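Section 6. Building and Checking the Living Room Scene

Do this section after the arm has been mounted and the joint limits have been entered (Sections 4 and 5). You need a computer with the Vornance simulator installed and the Florkarano scene files unpacked. The real arm stays powered off until Section 8.

The Vornance scene stands in for the room you are going to work in. It lets you try reaches, find collisions, and save a camera view on the screen before anything moves on the bench. If you are building in a shared workshop, load your own copy of the scene and save it under your own project name. The default project folder is overwritten by whoever saves last.

6.1 Load the room

1. Start Vornance and wait for the status line to read READY.
2. Choose File, then Open Scene, and select the Florkarano living room.
3. When asked for a port, enter 3845. If another machine in the workshop already uses that port, pick a free one and write it down. You will enter it again in 6.4.
4. Set Physics to PAUSED. Objects placed while physics is running can slide off the cushions before you finish.
5. Check that the floor, the wall, and the sofa have loaded. A missing surface shows as a black and pink grid.

Note: The first load is slow on older graphics cards. Do not close the window while the progress bar is still showing.

6.2 Place the cabinet and the arm

1. Add the cabinet from the Furniture list. Place it in front of the sofa, toward the right side, and leave a strip of floor showing between the two.
2. Add the arm and choose Snap to Top. The base should sit flat on the cabinet. If it floats or sinks, undo and snap again.
3. Turn the base until the connector ports can be seen from the saved view. They are a quick way to tell that the base is facing the way you expect.
4. Load your joint limits from the Section 5 file.
5. Run Check Clearance. The base must be at least 200 mm from the front of the sofa.

Caution: Do not drag the arm after its limits are loaded. Move the cabinet and the arm together as a group. Dragging the arm alone breaks the link between the base position and the limits file, and Vornance does not warn you.

6.3 Place the objects

The sofa is harder than a tabletop. The cushions are rounded, there is a seam between the seats, and thin objects can end up partly inside the fabric. Place the large objects first.

1. Add the pillow to the left seat cushion, toward the front. Lay it flat. A small tilt is fine.
2. Add the laptop to the right seat cushion with the lid open. Set the hinge before you set the position, as changing the hinge afterward shifts the whole object.
3. Add the small box next to the laptop, near the seam. Keep it on one cushion. An object resting across the seam will rock when physics starts.
4. Add the phone behind the laptop screen, lying flat.
5. Set Physics to RUNNING for 2 seconds, then pause it again.
6. Compare the new positions with the ones you entered. If anything has moved by more than the width of the seam, place it again and repeat step 5.

Note: The phone will be partly hidden by the lid in the default view. Leave it there. The reach test in Section 7 uses an object that the camera cannot see in full.

6.4 Connect the controller

1. Open the Mansour controller program on the same computer.
2. Enter the port number from 6.1 and select Connect.
3. Choose SIMULATED as the target - the program starts with the last target used, which may be the real arm.
4. Move one joint a few degrees with the slider. The arm on the screen should follow.
5. Set the speed limit to 82 percent and save.

Caution: If the real arm moves, press the emergency stop. Disconnect its power supply and return to step 3. Do not rely on the pause button in Vornance, which has no effect on real hardware.

6.5 Save the view

1. Raise the camera until it looks down at the sofa at an angle.
2. Move it back until the pillow, the laptop, and the arm base are all in view. The upper part of the arm may run out of view at the side.
3. Lock the camera and save it as VIEW A.
4. Save the scene. Use a new name for each change to the layout, such as sofa-a and sofa-b.

6.6 If something looks wrong

Objects shake without being touched: Two shapes overlap. Raise the smaller one slightly and let it settle again.

The laptop closes by itself: The hinge is set to FREE. Change it to HELD.

The gripper passes through the lid: Collision is turned off for the laptop. Turn it on under Object, then Contact, and run Check Clearance again.

The pillow sinks into the seat: Its weight was entered in grams where the file expects kilograms. Correct the value and reload the scene.

The controller connects but the arm does not follow: The port belongs to another open scene. Close all copies of Vornance and begin again at 6.1.

Keep the saved scene and VIEW A for Section 7. If you also installed the Staltia logging add-on, turn it on now and confirm that a new log file appears in your project folder. Check your layout against Figure 6-1 before going on.
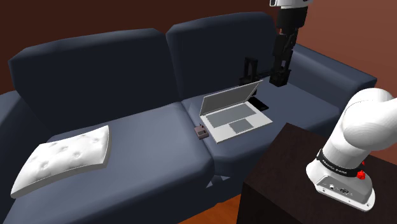 Figure 6-1. Living room layout with the sofa objects placed and the arm on its cabinet.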